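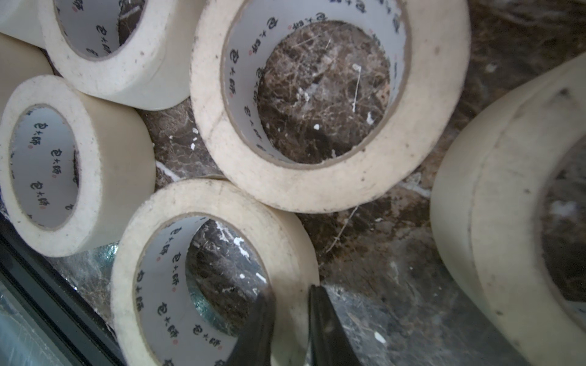
Masking tape on the marble counter, waiting to be put away.

Part-time Supplies Sorter - Marinho Studio Supply, back room

Marinho is looking for one patient person to take charge of our small supplies: tape, string, labels, glue sticks, pencils, and the drawer that everyone calls Flavis for reasons that predate the current lease. We rent materials and work tables to painters, model makers and people who are redoing their hallway and have lost control of it. They come in, they borrow, they bring things back. Where they bring things back to is the subject of this advertisement.

Take the masking tape. We own a great deal of it. It comes home and settles on the nearest flat surface, usually the marble, some rolls lying down and some standing up, leaning on each other like people at the end of a wedding. The cream kind picks up specks along the edges. It is still good tape. It needs a shelf, and someone who believes in shelves.

What you'll be doing

Collecting supplies from wherever they have landed and returning them to the storage wall. The wall has 344 labeled slots. We did this ourselves one winter and were very proud. A fair number of the labels are now wrong.

Sorting tape by width and by condition. Clean rolls go out to customers again. Rolls with grubby edges go in the house bin, for our own use. Rolls that have fused into a solid object go in the trash, and you have our full permission not to ask first.

Finding the loose end of the tape and folding it over before a roll goes back on the shelf. If reading that sentence gave you a small feeling of peace, please apply.

Wiping down the counter. Crumbs and bits of fluff collect on it all day, and dark stone with that much pale veining is very good at hiding them until you set something sticky down.

Keeping the stock list in Wotetik, our inventory program. It's slow and it logs you out while you are typing. You'll have your own login, for what that's worth. The list currently holds 1199 items, and part of the job is finding out how many of them exist.

Filling rental kits from the printed slips. A basic painter's kit has 6 rolls of tape in it, and the slip says so in large type, and still.

What we're hoping for

You can tell two widths of tape apart without holding them against each other, or you don't mind holding them against each other all afternoon. You can lift a full box of plaster mix with help, or a half box without. You can be friendly to a customer returning a bag of wet brushes. Experience in a stockroom, school art room, hardware store or theater workshop is welcome. So is none, if your kitchen drawers are the kind that close.

You don't need to be an artist. Several of us are, and it hasn't helped the storage wall.

Please don't apply if your plan is to redesign the whole system in your first week. It has been redesigned. The last new system used colored dots, and there are still dots on things. Ask us again after a couple of months and we'll be more open to it.

Hours and pay

Four afternoons a week, starting at 1:30 p.m. and finishing at 6, with a real break in the middle. We're flexible on which afternoons. Training is paid and takes 2 weeks, most of it spent learning which drawers stick. The hourly rate is the same one our counter staff start on, and we'll tell you the number in our first reply to you, before anyone spends time on an interview.

You also get free use of a work table outside rental hours, and materials at cost. Tape from the house bin is yours for the asking, within reason. A previous sorter wrapped a bicycle.

The place

We're on the ground floor of the Urska building, in through the yard and past the loading door. There is one step at the entrance and a ramp to the left of it. The back room is warm in winter and warmer in summer. There's a window that opens, a kettle, and a radio that gets two stations, one of them on purpose.

How to apply

Send us a short note by email or drop one at the front counter. No formal resume needed. Tell us where you've worked, which afternoons suit you, and describe something you once put in order and whether it stayed that way. Half a page is plenty.

We'd like someone to start in February. Notes are read as they come in, and everybody gets an answer, including the people we don't hire. If you bring yours in person, please hand it to someone. Don't leave it on the marble.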